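Handheld gripper comparison – FAQ
October
By the Sustix bench team

Same questions keep coming in so putting the answers in one place. Will update when the second round is done.

Which grippers did you try?
Two pairs. The Brelora handhelds and the Flutgate ones. Both two-handed, both tracked off printed markers. We wanted the Okafor pair as well but it's on back order. Maybe next month.

What tasks?
Fridge door, open and close. Pick and place on a tabletop. Bottle upright to bottle upright. Cable plugging got dropped, neither pair could do it well enough to be worth scoring.

How many runs?
200 per pair per task. Not 1,000, whoever wrote that on the forum. We threw out anything where tracking dropped for more than 5 frames in a row.

Why a small fridge and not a full size one?
Fits on the table, and the door is light enough that you notice when a finger pad slips. A big door hides a lot. We do want to try a full size one later.

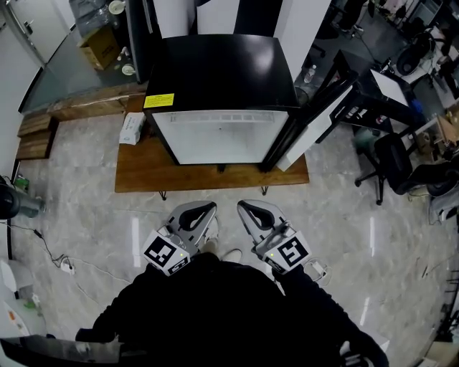
Tabletop fridge station, door open, one gripper in each hand.

Do the markers have to face the camera the whole time?
Mostly. A quick turn of the wrist is fine, the tracker picks it back up. Long reaches inside the fridge are the bad case – the housing goes behind the door frame and you lose it. Flutgate recovers faster. Brelora drifts a bit and then jumps.

Does a shiny floor matter?
We thought it would. Ceiling light reflections gave us some 8 false detections over the whole set, all on Monday, before we lowered the exposure. None since.

Which finger pads?
Stock ones on both. Curved pads are better on handles, worse on anything flat. Tissue boxes are anoying with them, you squeeze too hard and the box folds.

Hand fatigue?
Yes. Brelora is front heavy, wrists start to complain after half an hour or so. Take breaks. Flutgate is lighter but the trigger is stiff.

Which one should I buy?
Doors and handles, Flutgate. Small objects, Brelora, the jaw closes more evenly. If you can only get one – Flutgate, for the tracking.

Can I have the raw logs?
Soon. Timestamps on the first batch are off and need fixing frist.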